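The Inventory of Skondgate
A short story

The house at Skondgate was to be surrendered on 2nd August, and the firm of Hinrichs had been instructed to record its contents before that date. The instruction ran to 24 pages. It set out the order in which the rooms were to be taken, the ink to be used, and the form of words for items of no value.

The assessor arrived from Billham with one case and a folding lamp. The upper floors gave little trouble. By noon the linen had been entered, the clocks had been entered and stopped, and the piano, which had not been tuned since May of some earlier year, had been valued at 700 and then, after a second hearing, at nothing.

There remained the workroom. The inventory of the previous tenant, a Clernent by marriage, gave it a single line: "Table, and what is kept by it." The assessor read the line twice and considered it irregular. Under the rules, every article was to stand in the record under its own name.

The assessor sat down, uncapped the pen and began with the wood.

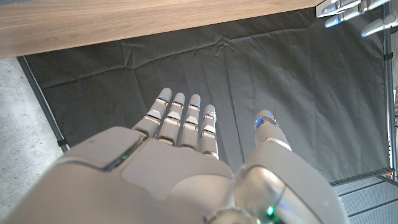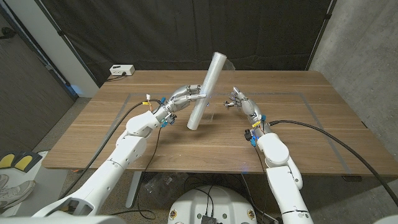
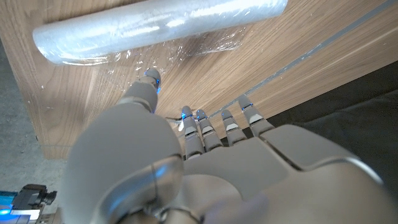 Schedule of the Workroom

Item the first: a table, the top of wood, light brown, the grain showing. To be retained.

Item the second: a cloth, dark gray, of large size, much creased. The assessor wrote "for disposal" and, after an interval, struck it out. The cloth had evidently been folded many times by someone who did not care for straight lines, and the rules made no provision for a habit.

Item the third: one roll of plastic wrap, clear. Here the assessor's pen stopped altogether. Household consumables were excluded under section 2. They were to be left in place, without entry, for the use of the incoming party. Yet the former tenant's accounts, kept in a drawer upstairs, showed that every dish sent out of the house to a sick neighbor had been covered before it left, and that 700 such dishes had been sent. The accounts gave the contents of each one – barley soup, stewed plums, a rice pudding marked "second attempt" – and never the name of the person who received it.

The assessor consulted the instruction again. It was silent on the matter of puddings.

At four o'clock the lamp was lit. The third item was entered in full, in the proper ink, between the table and the close of the schedule. In the column for value the assessor wrote "see accounts," initialed the margin, and went upstairs to fetch them.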